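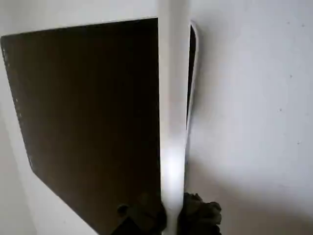

The brown panel on the white. Specks down the left edge, yes I know.

Quick one tonight, dinner's in the oven and I've got till the timer goes.

So. The brown. I said last time I'd gone off it and I've gone back on it again. In the tin, so to speak, it's a very deep chocolate, but lay it flat on something white and the lighter end goes nearly grey. Matt, a bit mottled. Next to all that white it looks a lot darker than it did in the shop, where everything was beige and under those yellow bulbs. I was all set to swap it for the Pallance one (oatmeal, 79 quid, come on) and now I don't think I will.

Plan is still the same as in July. Wall above the desk, brown panel as the backing, then hexagons stuck over it in something pale. Not covering it completely. A sort of drift of them, thick at one side and thinning out, so you still get plenty of brown. Jérémie Joly did one in her hallway with offcuts and I've been jealous of it ever since. Hers is blue though. And straighter than mine will be.

Sizes. I went back and forth on this for ages. Started at 300 mm across, which on paper was grand and on the wall looked like road signs. Cut one out of a cereal box, held it up, no. Then 70 mm, which is about the size of a coaster you'd get free in a pub, and far better, except now I need a lot more of them and I've got to cut every one. Ordered the pale card from Zurenel because theirs comes in a pack of 500 sheets and it worked out less than buying the nice stuff in tens. Will I use 500 sheets of card? No. Is the rest going in the cupboard with the last lot of card? Yes.

The drawing bit has been the fun part. I'd been doing layouts on squared paper and rubbing out till the paper went furry, so it's all gone on the tablet now. White line on the black, no grid, no snapping to anything. I did try the snapping. It makes every hexagon perfect and the whole thing ends up looking like a bathroom floor. I want them a bit off. Villanueva (the tile people, they had that big catalogue) have a page of handmade ones where no two sides quite match and I've had that page stuck on the fridge for months. 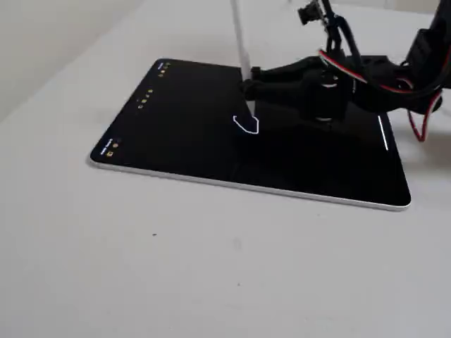 Hexagon-ish. Open, pointy at the bottom right, and I rather like it.

See, that one's not a hexagon if you're being strict. The line doesn't join up and one corner has wandered off to a point. But put a dozen of those together, all slightly different, and you get the look I'm after. I may even leave a few open like that and do them as just an outline, painted straight on to the brown. White on dark. It's growing on me the more I see it on the screen, it wasn't in the plan at all.

Practical problem with that, paint. If I do outlines I need something that'll sit on a matt surface without going patchy, and I've got half a pot of white left from the skirting and a chalk pen from Kuvdale that dries up if you look at it. Will test both on the back. If anyone's used a chalk pen on something that's going to get brushed past every day, tell me if it comes off on your sleeve.

The specks along the edge need sorting too. They're tiny, you have to be looking, but I have looked and now I can't stop. Might be under the hexagons anyway if I start the thick side on the left. Was going to start on the right, by the window. So that's the whole layout flipped, which on the tablet is one tap and on the squared paper would of been an evening. Fine.

Left to do — cut the card (ugh), test the paint, find the spirit level, which was in the kitchen drawer and isn't. Also decide about the fixings. The sticky strips say they'll hold it but I've had a mirror come down on sticky strips before, and I'd like to not have that again at two in the morning.

Probably Wednesday for the cutting, I've got the evening to myself and a podcast saved up. Will put up how the first few look agianst the brown.

Timer's going.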